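February 24, 2020 - gripper swap, day 2

Okay, so the Furska fingers are finally on both arms and I spent the whole afternoon with them, mostly grinning. The old Hevbridge pads were wide and grabby and I'd gotten used to sloppy approaches (aim at the middle of the lump, close, hope). These are narrow at the tip, so you have to pick a fold and commit to it. I set the close force low to start and left the wrist speed where Thư Từ had it in November. Both wrists homed fine after I reseated the left connector.

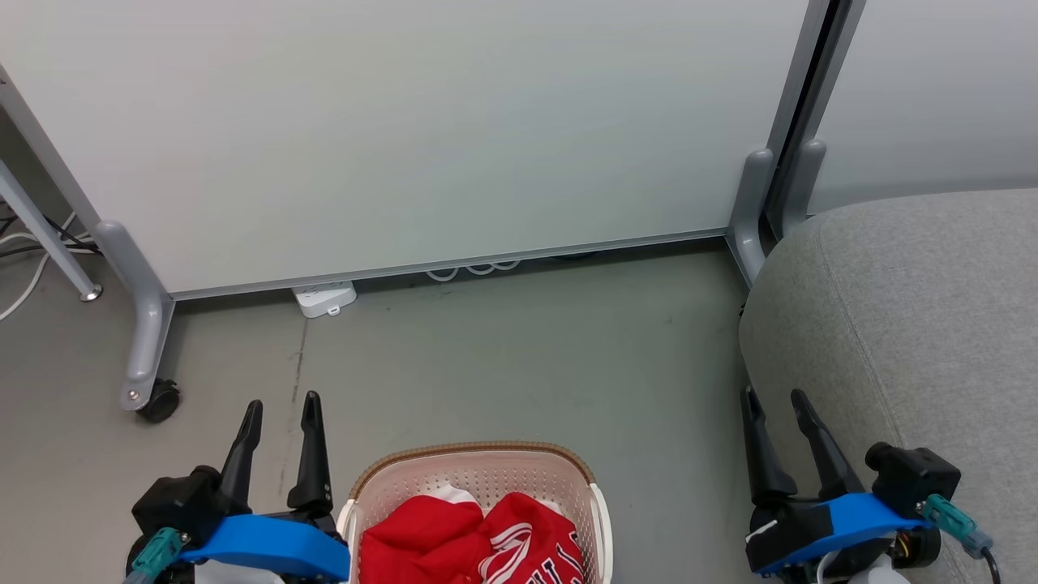
Cloth is the test I care about most, and it's also the one where the two finger types feel most different. With the old pads I could squash down on anything and come up with a handful of something. Starting over the basket today, I had the red shirt with the white stripes to aim for, and all the crumples gave the tips plenty of ridges to choose from, but the brown rim area worries me - those long fingers want to come in steep, and the lattice sides are just asking to snag one. I'm going to add a keep-out margin along the top edge before anyone runs this faster.

Controller notes, before I forget. The Paltirby board has a lag on the close command that I swear wasn't there with the old setup. I dropped the loop rate, then put it back, and the only thing that really helped was turning off the smoothing filter. It's twitchier now but I can feel what I'm doing! Encoder reads a little over 2,000 ticks for the full stroke, which matches the sheet. Backlash is noticeable on the right and hardly there on the left. Might be a loose set screw, might be me tightening them in a bad mood.

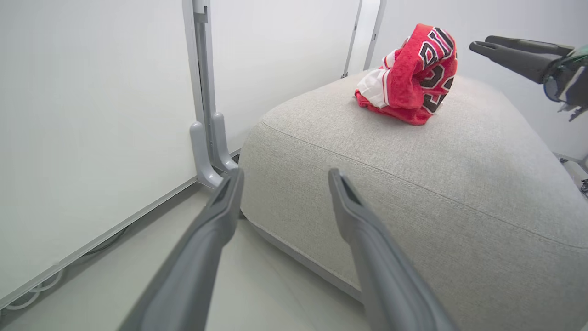
I also went back and forth on the wrist cameras. Having the second arm visible in the first arm's view is so much nicer for handoffs than I thought it would be, and I'd keep the current mount angle for that alone. The downside is that the fingers eat up a good piece of the picture, and when you're close in you end up judging depth by the tips and crossing your own fingers. Phùng's angled bracket would open things up a bit, but then we redo the calibration (again).

Tally for the Furska set on cloth: 66 tries, 7 clean misses, the rest held through the lift. I counted a slow slip as a hold if it made it to the set-down, so argue with me if you'd score it differently. 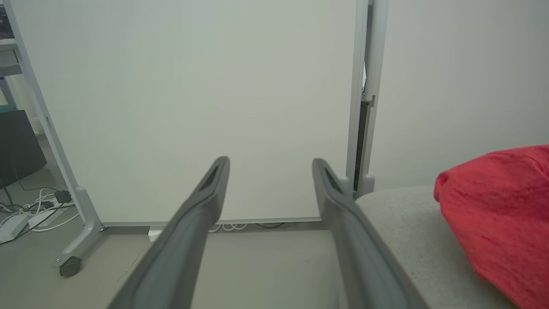
One more thing on opening width. I've been running them all the way open between tries out of habit, and it costs time on every cycle. Half open seems like plenty for a shirt. Thư Từ, if you get on the rig before me, could you try half open with the filter still off and write down what the right side does? Spare set screws are in the drawer with the hex keys, the 2 mm one fits.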